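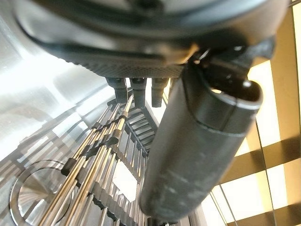
Getting a Travel Bag Clean and Keeping It That Way

We came home from my sister-in-law's in December with three bags that smelled like wet mittens, an old banana and a spilled bottle of conditioner, and I thought it was high time I wrote down how we clean luggage in this house. I get asked more often than you might think! Most of it is easy, and the hardest part by far is doing it before the bag goes back in the closet.

Empty it all the way

Open every zipper, including the little one inside the lid that you forget is there. Turn the bag upside down over the bathtub and give it a good thumping on the bottom, then pull out any pocket lining that will come and brush the seams with an old toothbrush. Sand and cracker crumbs love a seam. If your vacuum has a crevice tool, run it around the inside edges and down into the corners where the piping is.

Do read the label before any water comes near it. My old Fornberg duffel has its care tag sewn under the base board, of all places, and I owned it for six years before I found it (it says no machine, which explains a few things about the handles).

Canvas and nylon

For soft bags I fill the tub with lukewarm water, just deep enough to cover the bag when it's pressed flat, and stir in a small squirt of plain dish soap. Go easy. Too much soap takes forever to rinse out and leaves the fabric stiff. Let it soak for 34 minutes - that is the length of the radio program I listen to, so don't go setting a timer on my account - and then work over the dirty parts with a soft brush, moving in circles. The bottom corners and the underside of the handles need the most attention, as those are the parts that get dragged and gripped. 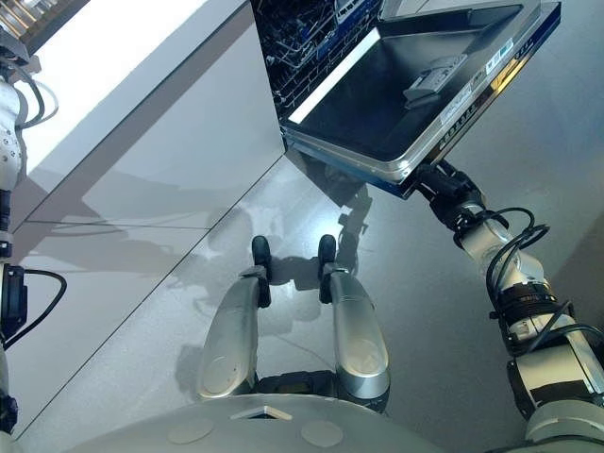

Rinse until the water runs clear, and then once more for luck. Please don't wring it. Press the water out with your palms, roll the bag in a big towel and lean on it, and hang it upside down with all the pockets open. A heavy canvas bag can take up to 5 days to dry in winter, so plan ahead if you have a trip coming.

Leather trim

A lot of canvas bags have leather on the handles and the zipper pulls, and soaking does it no favors. If the trim can't come off, skip the tub and clean the cloth with a damp sponge, a panel at a time. Wipe the leather by itself with a barely damp cloth, let it dry away from the radiator, and rub in a dab of conditioner. My neighbor Gemma Nuttall swears by saddle soap and has a gorgeous old weekender to show for it, but I find it darkens the paler leathers, so try a hidden spot first.

Hard-sided cases

The shell wants nothing more than warm water, a drop of soap and a microfiber cloth. For black scuffs I use a melamine sponge with a very light hand on a matte case, and I leave it alone on a shiny one, where it will dull the finish. Baking soda paste does well on the shiny ones. Our Pritora carry-on had a long gray streak down one side from somebody's baggage belt, and a little paste on a fingertip took nearly all of it off.

Wheels next. Lay the case down, pick the hair and thread out of the axles with tweezers or a seam ripper, and wipe the wheels with a rag wrung out in soapy water. Dry them well and give them a spin. If one still grumbles, a tiny drop of silicone lubricant on the axle usually settles it.

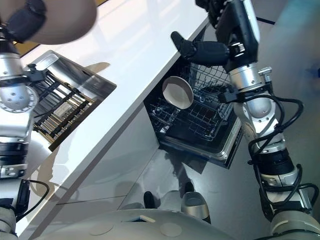 Zippers get the same sort of attention. Brush the teeth dry, rub a plain white candle or a bar of soap along both sides, and run the slider back and forth until it glides. If the slider gaps and the teeth won't hold behind it, squeeze it very gently with small pliers, first one side and then the other, trying the zipper after each squeeze.

Smells

Sprinkle baking soda all over the lining, close the bag up, leave it overnight and vacuum in the morning. For stubborn cases I put in a sock full of dry coffee grounds, knotted at the top, and forget about it for a week. Sunshine helps too, though bright colors will fade if you leave them out all afternoon.

Toiletry pouches and packing cubes

Wash these by hand in the sink with the shampoo you didn't finish on the trip. Turn them inside out, swish, rinse, and prop them open to drip somewhere the air can get underneath.
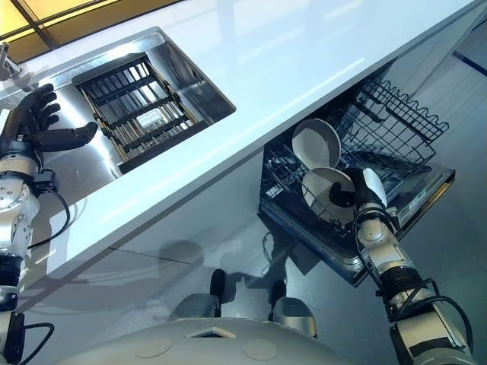 A black rack in the stainless-steel sink.

Putting it all away

Store bags dry, slightly stuffed with old towels or tissue so they hold their shape, with the zippers left partly open. Small ones can nest inside big ones. I tuck a cedar block in each, and a card in the front pocket listing whatever needs mending before we leave again. The card in the Fornberg says "left strap, stitching," and it has said so since last summer.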